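Ticket: Label printer at packing desk prints blank labels between good ones
Opened by: Rajkumari Kushwaha, Donport warehouse office
Assigned to: Hemant Bajpai
Opened: 11/1/22
Priority: normal

First message (Rajkumari)

Hello Hemant. The label printer on the packing desk has a problem again. It prints one good label, then one empty label, then sometimes two good ones and again an empty one. On a roll of 710 labels we lose very many like this. The orders for Amden must all have the small label, so we cannot use the other printer. I already switched it off and on, and I cleaned the roller with the cloth from the box. It was the same after that.

It started when we changed to the new rolls from Keane. I do not know if this is important.

Reply (Hemant)

Thank you for the clear description. The new rolls are important, yes. Please look at two things for me:

1. On the old roll and the new roll, measure the space between two labels with a ruler.
2. Open the printer settings on the computer, go to the page "Media", and write me what it says for label height and for gap.

Please do not change anything yet. I want to know first how it is now.

Reply (Rajkumari)

I measured. The old roll has a gap of 2 mm and the new one has 3 mm. The label itself is the same size, 100 mm wide and 80 mm high. In the settings it says height 80, gap 2, and sensor type "continuous". I think the last one is strange, because our labels are not continuous.
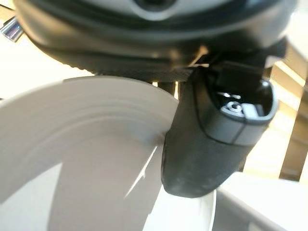

I also printed the test page, the one you get when you hold the feed button. It says the same values, only the darkness is 7 and on the computer it is 10. Which one does the printer believe?

Reply (Hemant)

The computer wins, if the driver is set to send its own values. If it is set to "use printer settings", then the printer wins. For darkness you can leave it for now.

The sensor type is our problem. With "continuous" the printer does not look for the gap, it only counts the length. With the old rolls it should also go wrong, so I think somebody changed this setting in October, when the driver was updated for the Hosbridge orders. I cannot prove it – the update log only says "driver replaced" and nothing about the settings.

Please do this in order:

1. Set sensor type to "gap".
2. Set gap to 3 mm. Click Apply before you leave the page.
3. Close the printer cover until you hear the click on both sides.
4. Start "Calibrate media" from the Tools page. It will feed several empty labels and this is normal.
5. Print ten labels from the real program and not from the test page.

Reply (Rajkumari)

Steps 1 to 4 are done. At step 4 it stopped with a red light the first time. The left side of the cover was not closed well. The second time it went through.

Ten labels printed, all good, no empty one between. But the text is now a little too high, and the first line nearly touches the edge.

Reply (Hemant)

Good. For the height please go to "Top offset" and put 1 mm. If it is too low after that, try 0.5. You must use a point and not a comma, or the field goes back to zero without any message.

Reply (Rajkumari)

With 1 mm it is correct. I printed the complete morning list for Amden and had no empty label. I wrote the values on a paper and put it inside the door of the cabinet. We still have two old rolls – can we use them with these settings?

Reply (Hemant)

Yes, but run "Calibrate media" each time you change between old and new. Better is to finish the old ones first and then stay with the new. I saved your settings as a profile named "Packing 100x80", so after the next driver update we can load it again.

I leave the ticket open until Friday. If there is no new empty label, I will close it.

Status: waiting for confirmation

IT Help Desk, Donport – Contact us – © 2022 – Back to top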